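# Pinzas de la celda Gunn: ajuste y limpieza

Antes de colgar gorras en el soporte de madera, comprobar la holgura de los dedos de las dos pinzas.

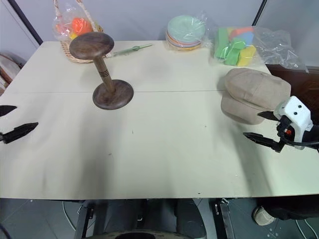 Morven Farquharson escribe desde Pudside que ella revisa la holgura cada 700 ciclos y que esperar a 3,000 le costó un dedo torcido.

- Cortar la alimentación antes de tocar los dedos.
- Limpiar las puntas con un paño seco. Sin aceite: mancha la tela.
- Apretar los 2 tornillos de cada dedo en cruz con la carcasa sujeta.
- Dejar curva libre en el cable de la pinza; si roza la mesa, recolocar la brida.
- Repetir el cero de ambos brazos y anotarlo.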